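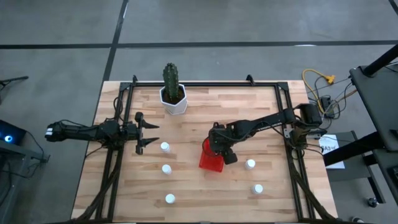
**Jukevdale – La halle Kamel rouvre ses portes dimanche**

Les habitants de Jukevdale pourront entrer de nouveau dans la halle Kamel ce dimanche, à partir de 14 heures. Le bâtiment, construit en 1816 pour le commerce du grain, était fermé depuis le mois d'octobre à cause des travaux du sol. L'entrée se fait par la cour, car la porte côté rue reste en réparation.

L'ancien plancher était devenu dangereux à plusieurs endroits. Il est remplacé par un sol en béton gris, traversé par des bandes noires. La commune avait d'abord pensé à un carrelage, mais le prix était trop élevé et la pose aurait demandé plusieurs semaines de plus.

Le mobilier change également. L'atelier Virkden, installé dans la vallée, a livré des tables en bois clair dont le plateau est fait de lames étroites assemblées, dans des tons qui vont du crème au brun un peu rosé. « Nous avons gardé les différences de couleur entre les lames, explique Mohcine Shehata, responsable de l'atelier. Certains clients demandent un bois très uniforme. Pour cette halle, on nous a laissés choisir. »

Le plateau est protégé par une huile qu'il faudra renouveler deux fois par an. M. Shehata demande aux utilisateurs de ne pas laisser d'eau sur le bois et d'éviter les produits à base de chlore. Une feuille avec ces consignes sera affichée près de l'entrée.

Pour ranger le petit matériel, la halle a reçu plus de 200 bacs en plastique, achetés à la société Terka. Les bacs rouges sont réservés aux pièces à trier, les bleus à ce qui peut retourner sur les étagères. Ce système était déjà utilisé dans l'ancien local de la rue du Canal, où il avait donné satisfaction, selon Hema Raju, qui coordonne les activités.

« Avant, chacun posait ses affaires où il trouvait de la place, et le soir on passait beaucoup de temps à chercher », raconte Mme Raju. Elle souhaite que les tables soient libérées à la fin de chaque atelier, sauf pour les travaux qui durent plusieurs jours. Dans ce cas, il faudra inscrire son nom et la date de départ sur le registre.

Les inscriptions pour les ateliers du soir sont ouvertes à l'accueil. La salle peut recevoir 112 personnes, mais les groupes seront plus petits pendant les premières semaines – le chauffage du fond n'est pas encore réglé. Il est conseillé de venir avec un pull.

Le stationnement dans la cour est interdit dimanche toute la journée. Les visiteurs peuvent laisser leur voiture derrière la gare, à cinq minutes à pied.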